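Ticket: Label printer on receiving bench prints blank labels after Filemura update
Opened by: Getachew Alemneh
Assigned to: Milan Verhoeven
Status: Resolved

Getachew Alemneh, 8:40
Tray labels come out blank since Sunday. Test page from the printer menu is fine. Restarted the PC and the printer, no change. We have 200 labels to print before the Bendby pickup.

Milan Verhoeven, 9:05
Are you printing from the browser or the desktop client? And which template?

Getachew Alemneh, 9:12
Desktop client, template 14. Template 11 prints normally. The tray record opens and its photo loads, only the label is blank.

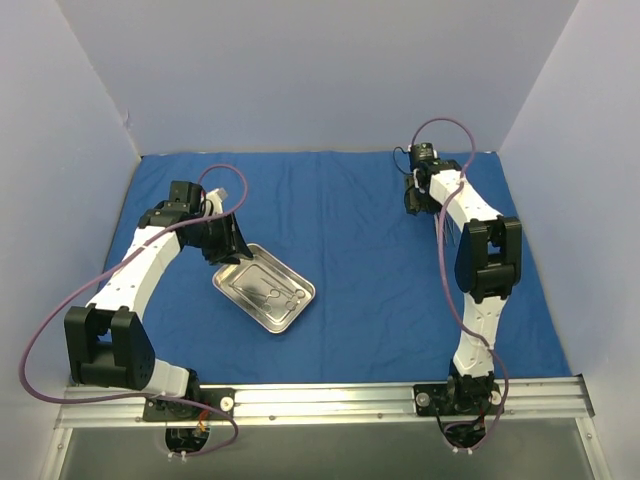

Attachment 1: Steel tray with instruments on blue cloth.

Milan Verhoeven, 9:30
Record looks OK on my side. The update reset the page size on template 14 to A4, so the text lands off the label. Changed it back. Please close the client, clear the print queue and try one label.

Getachew Alemneh, 9:51
Text is back but the barcode won't scan.

Milan Verhoeven, 10:02
Darkness was reset too. Copied the setting over from template 11.

Getachew Alemneh, 10:10
Scans now. Running the rest.

Milan Verhoeven, 10:15
Closing. Romain Vidal to check the Flodside templates for the same reset.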